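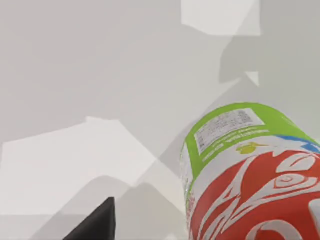

Testers wanted: Mitevard gripper kit

Search jobs Keyword or zip Go

Hata is looking for 29 people to try the Mitevard kit, a two-finger gripper with simulation software for small packing shops. You set up pick tasks with drink containers in the simulator, run them, and send us notes on what was hard to use.

The work takes 4 hours a week through January. Pay is $300 on completion. You need your own computer — the kit is loaned and goes back to us at the end. No robot experience required.

Write to Chang-ho Yeo at the Stutumau office with a few lines on the work you do now.

Comments (2)

packline_mo: Can two people from one shop apply?

R. Dunn: I had the older kit. Setup was slow but the manual was fine. Hope they fixed the installer.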